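Bench or Bed: Aldo De Luca on Grippers at Home

Aldo De Luca puts his grippers together at Giltitwood, the shared workshop in Gumedberg, and then he takes them home to find out what's wrong with them. I went in September expecting to be shown a robot. There isn't one yet. There is a pair of hand-held grippers, a tray, a bag of snacks and a man who is very sure that this is the right order to do things in.

"Everybody wants the arm first," he says. "I did too. I had an arm on the bench for two winters and it couldn't pick up a cracker without breaking it. So now I do the fingers and I move them myself."

I asked if that wasn't just a fancy pair of tongs. He has heard this before.

"Sure, call it that. Tongs don't give me a log of every grasp. I've got 292 of them."

And how many were any good? He took a while over that one. Good depends on what you want, he said, and he wanted to know where the packet slips. The first pads were smooth and he threw them out after eight evenings. The ones he uses now have a texture, and he says they hold a thin wrapper by the seal without crushing what's inside. I would like to see that tried with something other than snacks. So would Stanciu, who has the next bench at Giltitwood and thinks the plates flex too much.

"He's right about the flex," De Luca says. "He's wrong that it matters at this size."

He has no measurement for that. I asked twice.

The money is modest: he won't give a total, but he cuts his own plates and buys the screws in bulk. The time is another matter. He has been on this version for 11 months, and the plan he calls Losora, two arms that would sort a grocery bag on the kitchen counter, still has no arms. When I asked who needs a grocery bag sorted, he laughed and said his mother.

"People sell you the finished thing in a video," he says. "I'd take a bad gripper I understand." Fair enough, but a bad gripper is still a bad gripper, and at some point a motor has to do what his wrist is doing for it.

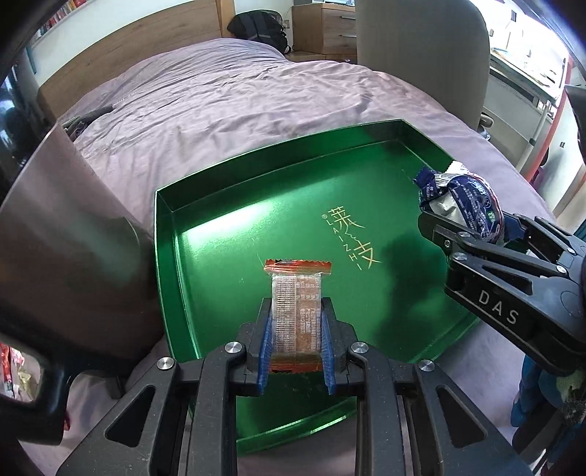 Reading time: 2 minutes

Packets over the green tray, one gripper to each. De Luca says the foil ones are harder to hold than the clear ones. He plans to try a bag of rice next.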